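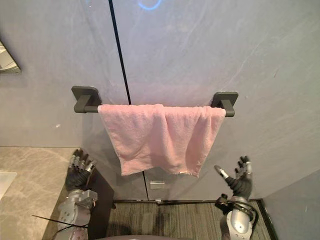 Home News Notices Classes Contact

Washroom towels and the lost fabric shelf

The hand towels in the second-floor washroom are being replaced this month. Several have been through so many washes that the hems have started to fray, and Soon-im Yoon has been trimming loose threads for most of the summer. The new ones are plain cotton from Jaslow, 100 in all, and they should be out by August 28, 2025.

Please hang towels folded once over the bar, with the fold at the top. A towel bunched in the middle stays damp until evening. Used towels go in the bin by the stairs and are washed 2 times a week. If a bar feels loose or sits crooked, tell Man-sik Moon, who has the right screws.

Old towels will be cut up for cleaning cloths. Anyone who wants a few for home – for a dog, a car, a workshop – can ask Soon-im before the end of the month.

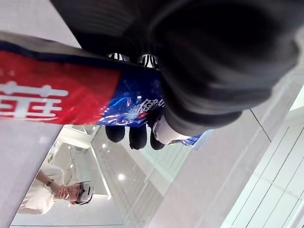 The same goes for printed cloth. Banners and fabric bags left over from the June open day are still on the shelf in Room 135, and we need the space for winter bedding. Érica Aguiar would like the larger pieces for her sewing class, which makes cushion covers and aprons. If something there is yours, put your name on it or take it home. Smaller scraps will go in with the cleaning cloths.

Questions about towels or fabric can be left at the front desk, extension 154.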